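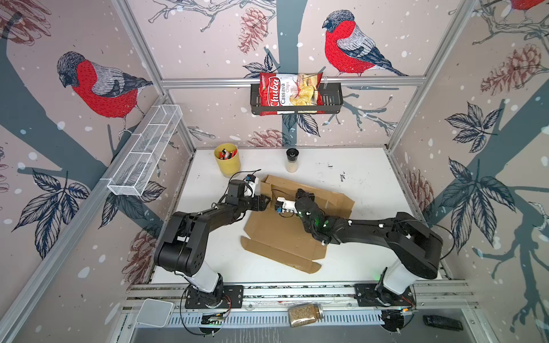 Report by Danika Oyelaran-Voss, second-year student, packaging and materials course, Lambridge

Folding cartons for the Fleten parcel shelf: project report

1. Background

The parcel shelf in our building receives many cartons every month. Most of them are used one time and then thrown into the paper container. In April I started a small project to learn which cartons can be folded flat, stored, and folded up again for a second trip. The course gave me 3000 sheets of plain brown board, cut by Stestodano, and a corner of the workshop in the Villanueva wing.

2. The carton

The carton is made from one piece of board. It has a wide middle panel, long flaps and side tabs, and the corners are notched so that the tabs can pass each other. When it lies open on the table, the creases are easy to find with the finger. I decided not to print anything on the board. A printed carton looks nicer, but the ink made it difficult for me to judge the wear.

3. Method

Every carton was folded up, closed without tape, opened again and laid flat. Then I looked at three places: the seam between the top flaps, the end panel, and the long edges. I wrote down the result as good, worn or bad. A carton was called bad if the outer paper had lifted on any edge. I folded 2176 cartons in total, which took longer than I had planned. The work table has a white top, and it helps very much, as small pieces of torn paper are not easy to see on a dark one.

4. Results

1580 cartons were still good after the second folding. The others were mostly worn on the long edges. I expected the creases to fail first, but they were strong. The outer paper was the weak part, and when it starts to lift, it continues at the next folding. 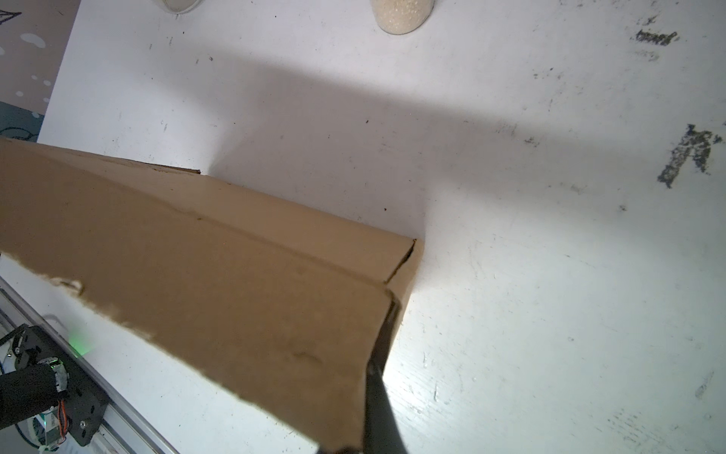
Figure 2. Top seam and frayed outer paper along one side of the box.

The seam was a smaller problem. On many cartons the two flaps did not meet well at the corner and a slight gap stayed open. For books this is not important. For small things it is, and I would put a paper strip inside.

5. What I would change

I would fold along the grain of the board and compare it with the present cut. I would also round all the flaps, not only the long ones. The remaining sheets are stored flat under the bench and can be used by the next group.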